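Reviewed: Teltden Cell Practice Pack, third issue. Binder, wall cards, floor-marking templates and a spreadsheet, for sites that record handling tasks with hand-held grippers.

We ran the pack for 10 weeks on the cloth-handling bench at Arboleda. Our previous rules were a page and a half written by Rosaura Urrego, and they set the baseline for everything below.

## Floor and cables

The section on floors is the strongest. It asks for tape at every stand leg that projects into a walkway, and it treats cables under a neighbouring table as part of the cell, even if another team laid them. Our old sheet left those out. The wording on trailing leads from hand-held tools is weaker: "adequate slack" is given no value. Urko's guide, which we used before, at least tells you to set the length with the operator's arms fully extended. We have kept that line and pasted it into the binder.
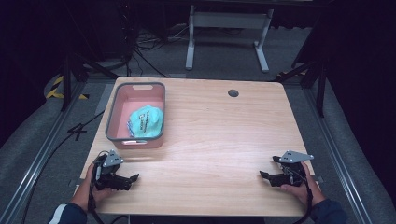 Bench layout gets four pages. The rule that the container must sit clear of both table edges by a hand's width is easy to check and easy to teach. The rule on resetting cloth items between takes is not. It asks for a "comparable starting state" without saying whether a crumpled item should be dropped, folded or placed, and two operators here read it in two ways until we fixed a method of our own.

## Records

The spreadsheet logs each take against a rule number. We entered 668 takes. It slows noticeably with a large log, and the Panduris import failed on any file name with a space in it. The incident column accepts free text only, so sorting by cause means doing it by hand.

## Verdict

Good on floors, fair on benches, poor on records. Buy it for the wall cards and templates, and keep your own log. The September revision is said to add a reset procedure. We have not seen it.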